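Saria fan site: article writers and forum moderators wanted
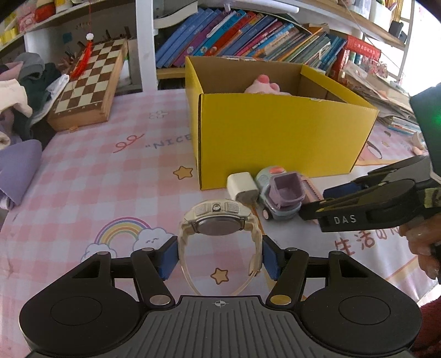

A cream-white watch, closed into a loop, over a checked tablecloth.

Saria is a fan site for science fiction and horror films, with a forum attached. We need 3 article writers and 4 forum moderators to start in February. All posts are unpaid and done from home.

Writers

You will write one piece a month, on a film or series of your choice from the schedule. The next run covers the Mosoti films, including the two made for television, and the Gerkska comics. Pieces are usually 800 words or a bit over. We want close reading of plot, creature design and continuity, and we don't mind if you disagree with what is already on the site. Please don't send reviews of new releases, as we have enough people doing those.

Moderators

The forum gets about 26 new threads a day, more when a trailer comes out. You would take two evening shifts a week, 7pm to 10pm UK time. The work is moving threads to the right board, marking spoilers, merging repeat questions and dealing with reported posts. Reports should be answered within 24 hours. You need to have been a member for at least six months and have no current warnings.

Everyone must be 18 or over. Writers and moderators get a free pass to our yearly meet-up in Ploltham, but travel is not covered.

How to apply

Send a private message to the Staff Applications account with your username, which post you want and when you are free. Writers should add one sample, published or not. Moderators should say how they would handle a thread where two long-standing members are arguing about canon and a third has posted the ending.

We reply to all messages. Applications stay open until the places are filled.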